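4. What the wall readings can and cannot show

The claim most often made for clay plaster is that it "breathes," and that a room finished in it will hold a steadier humidity than the same room finished in gypsum. We went into the field part of this study expecting to put a size on that effect. We came out doubting that the usual way of measuring it, in houses with people living in them, can put a size on anything.

4.1 The houses

Readings came from 11 houses, seven in Fleltutham and four in Kistdale. All have light-frame walls. Six have clay plaster in the main living room and the other five have painted gypsum board. The loggers hung at head height on an inside wall, away from windows and supply vents, and ran from November until the end of the heating season.

Taken at face value, the records favor clay. The daily swing in relative humidity was smaller in the clay rooms as a group, and the evening peak that follows cooking came later and lower. A reader who stopped there would have the result that earlier owner surveys report, and would probably be pleased with it.

We don't think the result holds up. Four of the six clay houses are in Kistdale, which means that every Kistdale house in the sample is a clay house. Kistdale sits lower, gets less wind, and the houses there were built later and to a tighter air leakage target. A tight house with a small, constant fan will show a flatter humidity curve whatever is on the walls. When only the Fleltutham houses are compared, two clay against five gypsum, the difference in daily swing shrinks until it is smaller than the difference between neighboring gypsum houses. One of the two Fleltutham clay houses in fact had a wider swing than any gypsum house on its street. Its owners dry their laundry indoors.

It would be possible to correct for air leakage, number of occupants, floor area and heating type. We tried this and decided against printing the corrected figures. With so few houses, each added term moves the clay effect by more than its own size, and in one version it changes sign. A number that depends this much on what the analyst chose to leave in isn't a finding.

4.2 Surface area, thickness and paint

Sellers' sheets for clay plaster nearly always quote moisture uptake per unit of wall area, and then the reader is left to multiply by the area of the room. Two things go wrong here. The first is that the full wall area is rarely available. In the rooms we visited, bookcases, sofas, framed pictures and kitchen units covered a good share of the walls, and the air behind a bookcase pushed against an outside wall exchanges very little with the rest of the room.

The second is thickness. Over a daily cycle only the outer layer of the plaster takes part. A thick coat costs more, takes longer to dry, and gives the same daily buffering as a thinner one, all else equal. It may help over a week or a month, but the houses in this sample were ventilated often enough that we saw no sign of storage on that scale. Builders who recommend the extra coat for humidity reasons should be asked what they are basing it on. There are other grounds for a thick coat – it evens out a rough base and it stands up better to knocks – and these are good enough without help from the moisture argument.

Then there is paint. Of the six clay rooms, two had been painted over since they were finished, and in neither case could the owners tell us with what. We left both houses in the clay group, as an owner survey would have done. Anyone who thinks that decision odd should ask how many painted rooms are sitting in the clay column of published surveys.

4.3 The Poltunton mix

Part of the case for clay in this region rests on one product, the premixed base coat sold from the Poltunton pit. It was used in all four Kistdale houses. The plasterers we spoke to like it, and on workability we have no reason to disagree with them. The small-sample uptake tests in Section 3 gave the Poltunton mix a good result, and it would be easy to read those tests and the Kistdale room records as two lines of evidence pointing the same way.

They are less independent than they look. The small samples were unpainted, dried under cover and tested on one face with nothing in front of them. They tell us what the material will do when conditions let it. The room records tell us what a tight, lived-in house did over one winter. Between the two lies every question about air movement, furniture, paint and habits that we have just gone through, and the agreement between them settles none of it. We would expect the rooms to look good in Kistdale with gypsum on the walls, and we have no gypsum house there to prove us wrong.

The straw content of the mix raises a smaller problem. Bags opened from different deliveries did not look alike, some having visibly longer straw than others. Whether this matters for moisture uptake we can't say. It certainly matters for anyone who wants to carry the results for one delivery over to the next.

4.4 Owner reports

Owners of clay rooms said the air felt better. Owners of gypsum rooms, asked the same thing, mostly said they had never thought about it. This is what one would expect if clay worked, and also what one would expect if people who paid extra for a wall finish paid more attention to it. We recorded the answers and give them no weight.

A weaker version of the claim survives. Nothing we measured suggests that unpainted clay plaster does harm, and the small-sample tests leave room for a real effect in rooms that are sparsely furnished, poorly ventilated and left unpainted. Whether there are enough such rooms to justify the sales language is another matter.

4.5 Data and materials

The logger records, the house survey forms and the uptake tables are held with the Mokgethi archive in the version dated 2019-08-11. Floor plans have been left out at the owners' request. Readers who want to rerun the comparison in 4.1 should note that the house numbers in the archive follow the order of visits and do not match the order used in the tables here.

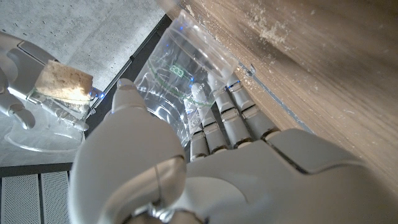

Figure 4. Clear plastic cup close to the wooden surface (first view) and the table with its outline of gray tape (second view).
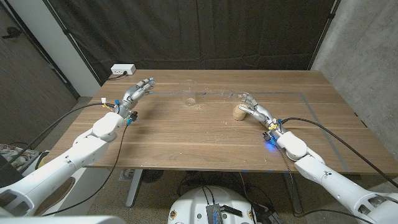 5. Suggestions for a better test

A fair test needs matched rooms. The simplest arrangement would be pairs of rooms in the same building, on the same ventilation system, with the same window area and facing the same way, one finished in clay and one in gypsum. Moisture would be released on a timer and no one would live there. After one season the finishes should be swapped, or at least covered with foil, so that any difference belonging to the room itself shows up.

Such a test is dull and costs money, and it would say little about how houses perform with families in them. It would at least say whether there is an effect to argue over.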